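Keeping hard candy from going sticky

Hard candy pulls water out of the air. Lollipops, butterscotch and peppermints will all do it, and the wrapper only slows things down. A kitchen is the worst room for them. Keep the jar away from the kettle and the dishwasher.

Use glass with a rubber seal. I have two old Pritchard jars and they close better than anything I have bought new. Wash the jar, then leave it open overnight before filling it.
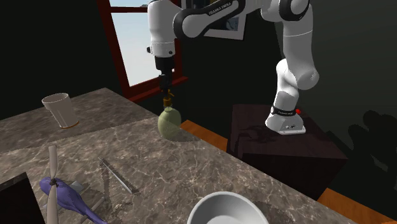
Unwrapped pieces need a dusting. Put 200 g of candy in a bag with a spoonful of powdered sugar, shake, and tip it into a sieve to get rid of the extra. Cornstarch works too but you can taste it.

If the pieces have already stuck together, put the whole lump in the freezer for an hour, wrap it in a dish towel and rap it once on the counter. To dry out tacky ones, spread them on parchment in the oven at 200 degrees with the door propped open. Check every couple of minutes and take them out before they lose their shape.

Don't store mints with fruit flavors. Everything in the jar will taste of mint by November. 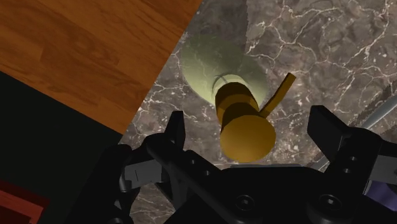 Carys Ifans wrote in to say she puts a few grains of dry rice in a twist of coffee filter at the bottom of the jar and changes it once a month. She keeps chocolate out of that cupboard altogether.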